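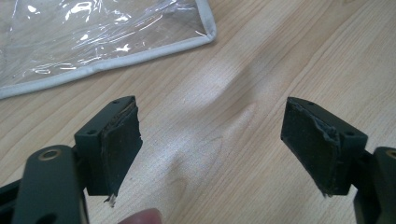 Apinya Chaiyaporn wrote back on the draft of these notes that the talk should start with the finish and leave the history of the furniture for later, as most branch staff will never choose a table but all of them will wipe one. The order below follows her suggestion. The history has been moved to the end and may be dropped if time is short.

Speaker notes: The Care of Wood Tables in Public Reading Rooms
Didau Library District, facilities session for branch staff
Presenter: Nicanor Barrera

Opening (slides 1 and 2)

Welcome everyone and thank the Lindqvist branch for the use of the meeting room. Mention the restrooms and the side exit. Coffee stays at the back until the break. Please keep to this, as the tables in the room are among those refinished last winter.

State the purpose. The district owns 422 wood tables across its branches. Most were bought to last for decades, and many will do so with ordinary care. The work order log shows that much of the damage we pay to repair begins with cleaning products and with items left in one place for too long. Scratches and dents are a smaller part of the cost than most people expect.

Say clearly that the session is not a review of any one branch. Several of the slides come from tables in the district office.

What a finish does (slides 3 to 5)

Explain that staff are almost never touching bare wood. They are touching a thin clear film on top of it. The film keeps out water, skin oil and ink. When the film is sound, the table is easy to look after. When it has worn through, each spill reaches the wood and leaves a mark that cannot be wiped away.

The district has two kinds of finish in use. The older tables carry lacquer, which was sprayed on at the factory. It looks good and is easy to repair in small areas, but it is weak against alcohol and heat. The newer tables and all refinished ones carry a waterborne coating called Osono. It is harder and stands up better to daily wiping. It is more difficult to patch, and a damaged area usually means sanding the entire top.

Staff need to know which finish they have. The letter L or O is stamped on the metal plate under the short end of the table. If there is no plate, treat the table as lacquer until facilities has looked at it.

Pause for questions here. At the spring session this was the point where most people wanted to talk.

Glare and light-colored tops (slide 6)

Patrons at several branches have complained about glare. A pale top with a smooth finish will show a whitish patch where the ceiling lights reflect, and a reader sitting across from it may find it tiring. This is a matter of sheen and of lighting. It does not mean the table is dirty, and repeated wiping will not remove it.

Ask staff not to use any polish that promises shine. Polish leaves a layer that makes reflections stronger and collects dust. It also causes trouble at refinishing, when the new coating will not stick to the residue.

If glare is a steady complaint at one seat, turn the table a quarter if the floor plan allows, or send a request to have the fixture above it looked at. The next group of tables to be refinished will receive a satin coat in place of semigloss.

Daily cleaning (slides 7 to 10)

Read the procedure aloud. It has been printed on the card in each folder, and the wording should match.

Clear the table and remove loose grit with a dry microfiber cloth. Dampen a second cloth with plain water and wring it until it no longer drips. Wipe along the grain, starting at the far edge. Dry with a clean cloth right away. For sticky spots, add a small amount of the neutral cleaner supplied in the gray jug, then go over the spot once more with water.

Stress the drying step. Water left standing at the joints between boards works its way under the film, and the edge of the film then turns cloudy. Lindqvist had this on the long tables by the windows, where an evening crew had been spraying the tops and leaving them to air dry. The crew meant well and had been given no instructions.

Spray goes on the cloth and never on the table. The same applies to disinfectant. Where a branch is required to disinfect after an incident, use the wipes on the approved list, leave them for the contact time on the label, and then rinse with water and dry. Most wipes bought in an ordinary store contain enough alcohol to dull lacquer.

Do not use melamine sponges. They are very fine sandpaper, and they will take the sheen off in one small circle that shows from across the room.

Items left on the surface (slides 11 to 14)

This section draws the most disbelief, so take it slowly.

Soft plastics can damage a finish while doing nothing at all. Many flexible vinyl items contain oils that keep them pliable. Over days or weeks these oils can move into the film beneath and soften it. The item then sticks, and when it is lifted a print of its outline stays behind. Lacquer is the more sensitive of the two finishes, but Osono has shown the same marks after a summer closing.

The usual sources are vinyl desk pads, clear pouches and sleeves, the feet on lamps and bookends, rubber bands, and covers from three-ring binders. A patron who sets a pencil pouch down for an afternoon is doing no harm and should not be spoken to. The concern is with things that staff leave out from one week to the next, such as sign holders, supply pouches and the pads at catalog stations.

The remedy is simple. Lift and move such items each evening when the tables are wiped. Where something must stay put, set it on felt. Felt dots and sheets can be ordered from Brorkus on the standing account, and branches do not need approval for them.

If an item is already stuck, do not pry at it and do not use heat. Slide a length of dental floss under it with a slow sawing motion. Leave the tacky area uncovered and keep paper away from it. It will often harden by itself over several days. Report it either way.

Sticky labels and tape need a note of their own. Tape pulled quickly from lacquer can take the film with it. Pull it back low and slow, almost flat against the table. Branches that tape down table signs for events are asked to use weighted holders, which the district office will lend.

Water rings and heat marks (slides 15 and 16)

White rings are moisture held in the film. Many fade in a day or two without treatment. Please wait before calling. Dark rings are in the wood itself and will not fade, and these should be reported the same day so that the area can be sealed.

The home remedies that patrons suggest are familiar to everyone in the room. Mayonnaise, toothpaste and a warm iron have all been tried on district tables. Ask staff to thank the patron and do none of them.

Heat marks come mainly from laptop chargers and from takeout containers. Food rules differ by branch and are outside the scope of this session.

Reporting (slides 17 and 18)

Show the request form. The plate number, the finish letter and one sentence on what happened are enough. Branches have been sending long accounts, and while these are appreciated, the crew mainly needs the plate number.

Small repairs are done on site before opening, generally between 7 and 9 in the morning. Full refinishing means the table leaves the building, and facilities will try to bring a loaner. There are 12 loaner tables. They do not match anything and some of them wobble. Branches that expect an exam period or a large program should say so on the form so the pickup can be scheduled around it.

Costs (slide 19)

Keep this brief. A small lacquer repair takes one technician less than an hour. Refinishing a full top ties up a table through sanding, coating and curing, and the coating should cure fully before the table is loaded again. The district has set aside $3000 this year for cloths, felt and neutral cleaner, so that no branch has to take these from its own supply budget. Requests go to the same address as the repair form.

History (slides 20 to 22, if time allows)

The oldest tables in the district came from the first reading room and were made locally. Their tops are solid boards, and they move with the seasons. A gap that opens in February and closes by summer is normal and should not be filled. The later tables are veneer over a core. They hold flat very well, but the wood layer is thin, and there may be only one or two sandings in them. This is the main reason the crew would prefer to patch than to strip.

Show the slide of the old tables in use and let people look at it. Those from the eastern branches may recognize the room.

Questions

Two are likely. On whether glass tops could be added: the district has considered it and declined, on account of weight, breakage and the moisture that collects underneath. On whether furniture wax may be used: no, on either finish, including the tins still kept in some branch closets. Bring the tins to the district office and they will be disposed of.

Collect the sign-in sheet. Folders are to be taken home, and extra cards are in the box by the door.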